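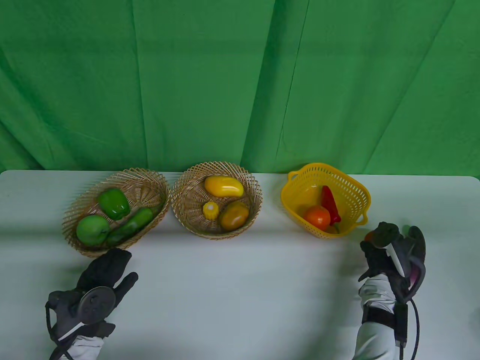 The healthy cooking program at the Kavthorpe community kitchen has now run for two of its four quarters, and this report covers the second. Enrollment closed in April with 30 households on the list and a short waiting list behind them. The grant pays for the instructor's hours, the food, and the rent on the kitchen at Adutia Hall. Part of each session is spent on produce and how to use all of it before it spoils. Sorting comes first in that lesson, and the artificial vegetables and fruit in wicker baskets, a green bell pepper and a green apple among them, let people talk about storage before they handle real food. After that the group moves to the stoves.

Attendance

Attendance held up better than in the first quarter. Most of the households came to at least half of the sessions. The Friday evening group is full. The morning group is weaker, and we lost several people from it when the bus route past the hall was changed. We have moved the start from 9:00 to 9:30 to match the new timetable. It is too early to say if that will bring anyone back.

Spending

Food costs ran $400 over the line in the budget for the quarter. Most of that went to cooking oil and eggs. We covered it from the equipment line, where we had set money aside for a second oven and then did not need it - the hall repaired the old one at its own cost. We are asking you to approve that move in writing. Instructor hours and rent were on budget.

Recipes

The recipe booklet is 2 weeks behind. It will have 12 recipes, all tested in class, and each one can be made with a single burner and one pot. The delay is in the Spanish text, which came back with the measures left in cups on some pages and changed to grams on others. We have asked for cups throughout. Zeman Print is holding our place and has not raised the price.

The lentil soup and the cabbage pancakes were the dishes people said they made again at home. The baked fish was not popular. Several people said it cost too much for a weeknight, and we have dropped it.

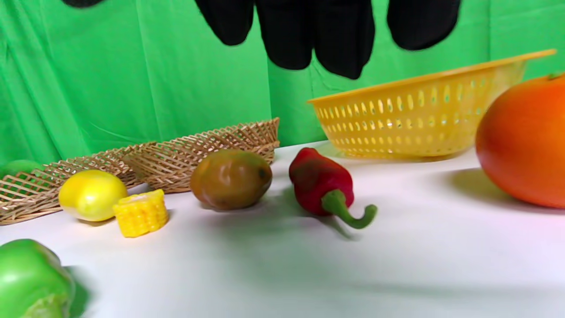 One participant in the evening group wrote on the feedback form that the classes were useful but the portions in the recipes were too small for a family of five, and that she had to work out the larger amounts herself and got the rice wrong twice. She asked for a second column of amounts. We will add this to the booklet, which means four more pages.

Problems still open

The cold storage at Adutia Hall is shared, and our shelf has been used by other groups. Food went missing before two sessions. The hall has agreed to a lock and we are waiting for it to be fitted.

The Trorkon sign-up system still sends reminders to people who have left the program. We have reported this and are removing names by hand until it is fixed.

Next quarter

We plan to keep both groups, finish the booklet, and run one open evening for the households on the waiting list. No change to the total grant is requested.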